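Herkdale House, shared kitchen and dining room
Safety checklist with comments, September round

Checked by: Sayaka Mizuno
Present for the second half: Slamet Lubis
Start 3 p.m., finish after the evening meal was put on

How to read this list. Each point has a result, which can be OK, OK WITH REMARK, or TO CORRECT. Under the result I write my comment. Please read also the comments of the points that are OK, because sometimes I put there a small request. If you do not agree with a result, write your reply under the point and put your name. I will leave it in the text as you wrote it.

1. Entrance and passage

1.1 Door opens fully and closes by itself
Result: OK WITH REMARK
The door closes, but very slowly in the last part. On the day of my check it stayed open by the width of a hand until I pushed it. The closer needs to be adjusted. It was the same in the previous round and the remark was then marked as done, so I ask to look at it one more time.

1.2 Passage free of boxes and bags
Result: OK
In the passage there were only the coat hooks and the umbrella stand. Thank you for moving the drinks crates to the cellar.

1.3 Floor not slippery, no loose edges
Result: TO CORRECT
The rubber strip at the step is loose on the left side when you come in. I could lift it with my shoe. I fixed it for the moment with tape, but tape is not a repair. The width of the passage at this place is 810 mm, please use this when you order the new strip, and do not measure at the door, where it is wider.

2. Fire safety

2.1 Extinguisher in place, seal not broken, label readable
Result: OK
The seal is good and the needle is in the green part. The label with the last service is a little faded but I could read all of it.

2.2 Fire blanket reachable without passing the stove
Result: TO CORRECT
The blanket hangs to the right behind the stove. If a pan burns, you must reach over the fire to take it. Please move it to the wall beside the window, at the height of the shoulder. There are already two screws in this wall from the old clock and maybe they can be used.

2.3 Smoke alarm in the dining room tested
Result: OK
I pressed the button and it was very loud. Excuse me to the people who were resting upstairs. Next time I will put a note on the stairs before I test.

2.4 Escape plan on the wall is current
Result: OK WITH REMARK
The plan still shows the old pantry door, which was closed with bricks. A person who does not know the house could run to it. Oldřich Michalík has the drawing in his computer and he promised to print a new one.

3. Stove, hot pans and hot surfaces

3.1 All knobs turn and return to zero
Result: OK WITH REMARK
The knob for the back left plate turns hard. It comes to zero, but you must look to be sure, you cannot feel it. I put a piece of red tape at the zero position.

3.2 Hood filter clean
Result: TO CORRECT
The filter is greasy and when I touched the edge, my finger was yellow. It must be washed in very warm water with soda, and be dried completely before it goes back. On the cleaning plan the last signature for the filter is from before the summer.

3.3 Handles tight, not cracked
Result: OK WITH REMARK
I took every pan from the rack and moved the handle up and down. The big soup pot has one loose screw. The small milk pan is cracked at the handle and I put it away in the box for metal waste, please do not take it out again.

3.4 Handles turned inward on the stove
Result: OK WITH REMARK
During cooking, one handle was pointing out to the room. Children from the house run through here at meal time. The rule is old and everybody knows it, but I write it again: a handle goes to the side or to the back.

3.5 Protection under pans on the tables
Result: OK
We had white rings on the old table and also one small burn, so from this year there is a mat on the table. It covers most of the middle and leaves the white top free at the sides.
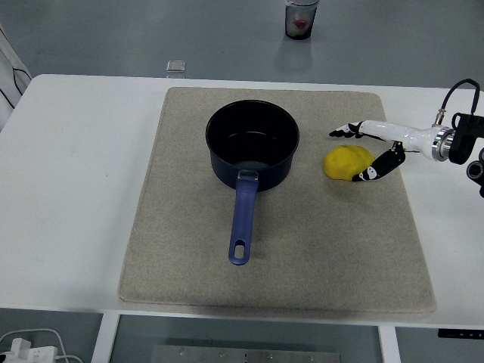
3.6 Oven gloves dry and without holes
Result: TO CORRECT
Of the gloves in the drawer, two have a hole at the thumb. I threw them away. A wet glove is also dangerous, because the heat goes through the water at once to the hand. Please hang them on the hook after use and do not lay them on the edge of the sink.

4. Electricity

4.1 Cables without damage
Result: OK WITH REMARK
The cable of the kettle was lying over the corner of the metal sink. The cable itself is good. I moved the kettle to the other socket and I ask that it stays there.

4.2 No extension cords connected one behind the other
Result: TO CORRECT
Behind the refrigerator I found an extension cord, and in this cord a second one, and in the second one the radio and the phone chargers. I took out the second cord and brought it to the office. The radio can have a battery.

4.3 Ground fault switch tested
Result: OK
I tested at 4 p.m. and the switch reacted immediately. After this the clock of the microwave was blinking. I have set it again, but perhaps it is one minute wrong.

5. Cold storage and food

5.1 Refrigerator temperature
Result: OK
The thermometer on the middle shelf showed 3 degrees Celsius. Please do not put the thermometer in the door, because it shows there a different value each time somebody takes milk.

5.2 Food has name and opening day
Result: TO CORRECT
Many jars and boxes have no name. I did not throw away anything this time, but I put all of them together on the bottom shelf. What is still without a name at the next round will go out.

5.3 Raw and cooked food apart
Result: OK WITH REMARK
In the refrigerator it was correct. On the counter I saw one cutting board used for chicken and it was leaning on the clean boards. The boards have colors exactly for this purpose. The list of colors hangs inside the cupboard door, and Kumiko Honda has translated it into the languages of the house.

6. Tables, seats and walking space

6.1 Tables stand firm
Result: OK WITH REMARK
The long table near the window moves a little when you lean on one corner. One foot can be turned, but I did not have the correct key with me. A folded paper was under it, and this I removed.

6.2 Chairs complete, no sharp parts
Result: OK
The house list says 17 chairs and the number is correct. The chair with the broken back is no longer in the room.

6.3 Mats lie flat and do not hang over the edge
Result: OK WITH REMARK
A mat that hangs over the edge can be pulled down by a small child, and what stands on it comes down too. So it must lie completely on the table, and a handle should not come out over the edge. For cleaning, shake the mat outside and wipe it with a damp cloth. Do not put it in the machine, the corners will curl and then a pan does not stand straight anymore.

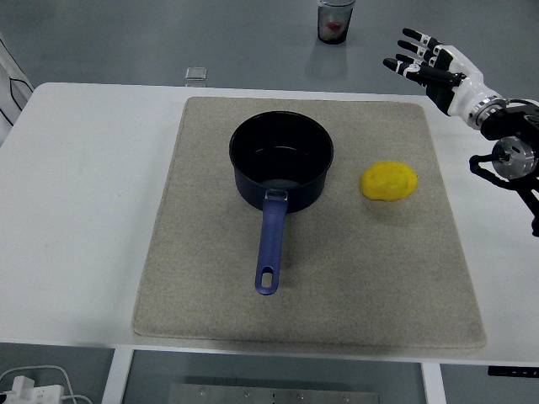 Toshiko Minami replied under this point that she cannot agree with the damp cloth. She wiped the mat in this way the whole of August and a smell of onions stayed in it, so she would like to wash it by hand in the bathtub with mild soap, and let it dry flat on the rack in the laundry room. She also asked if a second mat can be bought, because when one is drying the hot pans go directly on the table.

My answer: washing by hand is fine for me if it dries flat and nobody wrings it. A second mat I have put on the purchase list below.

7. First aid

7.1 Box complete and not locked
Result: OK WITH REMARK
The box was not locked. The burn gel is past its date and only the very small plasters remain. For a kitchen we need the finger plasters, preferably blue, so that one can find them if they fall in the food.

7.2 Emergency numbers visible
Result: OK
The card hangs beside the telephone. I called the house number from my own phone to see if it rings, and it rings.

7.3 Cold water available quickly for a burn
Result: OK
The tap at the small sink gives cold water after a short moment. Please keep this sink free of dishes. In a hurry nobody wants to move plates first with a burned hand.

8. To do, with names

Door closer and rubber strip: Slamet Lubis
Moving the fire blanket: Slamet Lubis, I can hold the ladder
New escape plan: Oldřich Michalík
Hood filter: the group which has kitchen duty this week, and sign please
Loose screw at the soup pot: Sayaka Mizuno
Foot of the long table: Sayaka Mizuno, when I have the key

9. To buy

Oven gloves, 2 pairs, long ones
Burn gel and finger plasters
Battery for the radio
Table mat, one more, the same size as the present one
Labels for the refrigerator and a pen that does not wash off

The fire blanket is the most urgent and I would like to see it moved before the others. The paper copy of this list is in the blue folder on top of the bread cupboard, with space at the back for your remarks.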